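Home | News | Opinion | Letters | Archive | Contact

June
Opinion, by Merike Žukauskas

A stop button must be for the person who is afraid

On a Wednesday in our workshop at Sterkport, the left arm of our snack table closed its gripper on the sleeve of my colleague Yeshi Abdella. She was not hurt. The arm pulled, the cloth tore, and she stepped back. In the log it is fault 1089, "unexpected load". I find this name too polite.

The arm did what its program told it. It felt something soft between its fingers and held it, as it holds bread. We had taught it to be gentle with food, and we forgot to teach it what is not food.

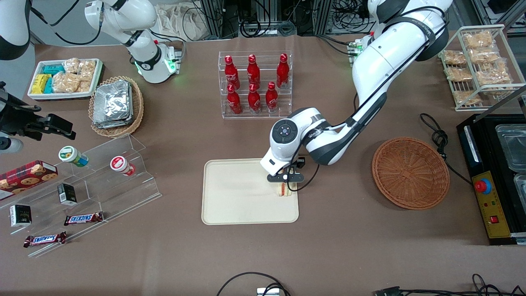 The left arm with a sandwich at the beige tray. The red stop button is on the yellow panel at right.

My opinion is simple. We put the stop button where the electrician likes it. On that day Yeshi stood at the other end of the table, and she could not reach it without leaning over the arm which was holding her. Javiera Gallardo pressed it for her. If Javiera had been at lunch, I do not know how I would write this text.

Some colleagues answer me that we had 1000 good picks before this one. I respect the number, but it says nothing about sleeves. I ask for a second button at the far end, and for a rule that no person works alone there. The button is cheap. The rule costs us some patience, and I think we can pay it.

Contact the editor | Copyright Sterkport | Back to top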